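I've been meaning to write about our county's special election since January, and then life got in the way, as it does.

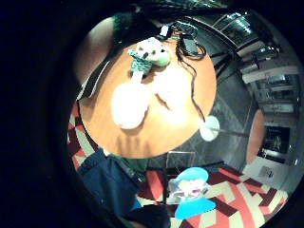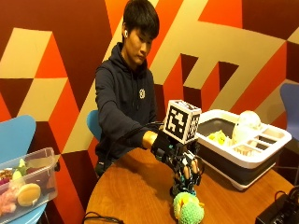
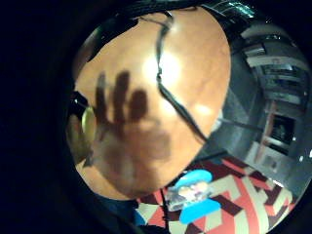
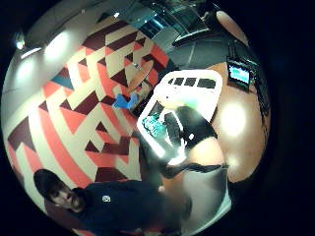 The round table, and the painted wall in the last one.

Anyway, the library levy in Fereck passed by 94 votes out of 3,848 cast! I knocked on doors for it for 11 evenings (my poor feet), mostly out past Insaurralde, and I met the kindest people, even the ones voting no. One lady kept me on her porch until after 8 talking about school buses. I'd like to see her run for county board next time, and I told her so.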